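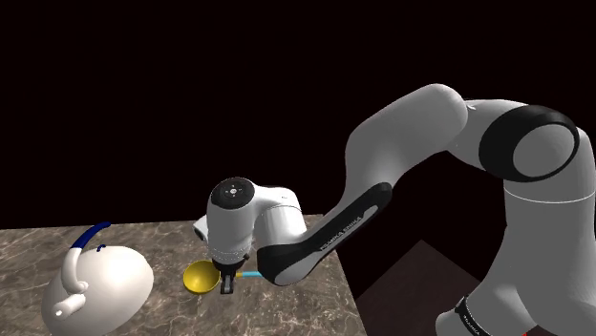
Solier Building, Interior Fit-Out
Coordination Meeting, Minutes

Held in the ground floor site office, December
Chair: Kirstin Munro (project management)
Minutes: Velimir Spahić (design coordination)
Also represented: Pellis (plumbing and drainage), Guso (cabinets and millwork), Zwahlen (stone and tile)
Apologies: electrical contractor. Written update received before the meeting and taken under item 5.

1. Minutes of the previous meeting

The previous minutes were accepted with one correction. Under "Pantry, second floor," the responsibility for the access panel behind the sink was recorded against Guso. It belongs to Pellis. Guso will cut the opening once Pellis has marked it on the back panel.

Actions carried forward:
Revised door schedule. Open, with the chair.
Sample board for wall paint. Closed.
Confirmation of freight elevator dimensions. Closed. Door opening measured on site and passed to Zwahlen and Guso.

2. Plumbing and drainage

Pellis reported that rough-in is complete on the ground floor and the first floor. The second floor is waiting on a change to the waste line, which conflicts with a duct above the corridor ceiling. Two routes were reviewed. The first keeps the line above the ceiling and lowers the ceiling along the corridor wall. The second drops the line inside the partition between the pantry and the copy room and needs a thicker partition.

The second route was preferred. The copy room loses a little width but the shelving drawn there still fits. Pellis to issue a marked-up drawing. The partition is not to be closed until the line has been pressure tested and the result entered in the site log.

The chair asked whether the floor drain in the janitor's closet could be moved closer to the mop sink. Pellis will check the slope and reply by email.

3. Cabinets and millwork

Guso presented the shop drawings for the reception desk and both pantries. Comments:

3.1 Reception desk. The lower section on the visitor side is to have clear knee space with no cross rail. The rail shown on the drawing is to be moved to the staff side.

3.2 Pantries. Base cabinets to be leveled and fixed before any stone template is made. Guso noted that the slab on the first floor is out of level along the window wall and that shims alone will leave a visible gap at the toe kick. A scribed toe kick was agreed.

3.3 Overhangs. The front overhang of the counters was shown differently by Guso and Zwahlen. Zwahlen's dimension of 26 mm past the cabinet front was adopted for all counters except reception, where the overhang follows the architect's section.

3.4 Hardware. The pull selected for the drawers has been discontinued. Guso will submit two alternatives with the same hole spacing. No redrilling of finished fronts will be accepted.

4. Stone and tile

Zwahlen reported that slabs for the counters have been reserved at the yard. Discussion covered the following.

4.1 Joints. The long counter on the first floor measures more than 2000 mm and would need a very careful lift through the stairwell in one piece. Zwahlen proposed one joint at the sink. The designer would prefer the joint away from the cutout for strength. Joint to be placed at the cabinet division next to the sink, with the layout shown on the template drawing.

4.2 Vein direction. Veining is to run along the length of the counter on either side of the joint. An exact match across the joint is not required, but a dry layout is to be viewed at the yard before cutting.

4.3 Sealing. A penetrating sealer is specified. Guso asked that it be applied at the shop where possible, to keep residue off the finished cabinet fronts. Zwahlen agreed, with a second coat on site after the sink is mounted. Fronts to be masked during the second coat.

4.4 Edges. Eased edge throughout. The polished bullnose shown on the early drawings is superseded.

4.5 Repairs. Natural fissures may be filled at the yard. Open cracks reaching an edge or a cutout are cause for rejection. Zwahlen to supply photographs of any filled areas with the delivery papers.

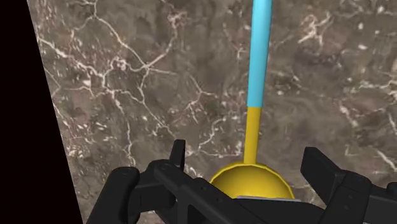

5. Electrical (written update)

Outlets above the pantry counters will be set after the backsplash height is confirmed. Zwahlen to confirm the height to the electrical contractor directly, with a copy to Spahić. Under-cabinet lighting drivers will go in the upper cabinet nearest the door on each floor. Guso asked for a vented back panel in those cabinets and will add it to the shop drawings.

6. Deliveries and site access

The loading bay opens at 9 in the morning. Deliveries arriving earlier cannot wait on the street. Stone is to be brought in on A-frames and stored upright in the first floor corridor, on the bearing wall side only.

7. Actions

Pellis: marked-up waste line drawing; reply on floor drain.
Guso: revised shop drawings; alternatives for drawer pulls.
Zwahlen: joint layout; backsplash height; notice of the dry layout viewing.
Munro: revised door schedule.
Spahić: circulate minutes and update the drawing register.

8. Next meeting

Same location, 2 p.m., on a date to be set by the chair once the revised shop drawings are in.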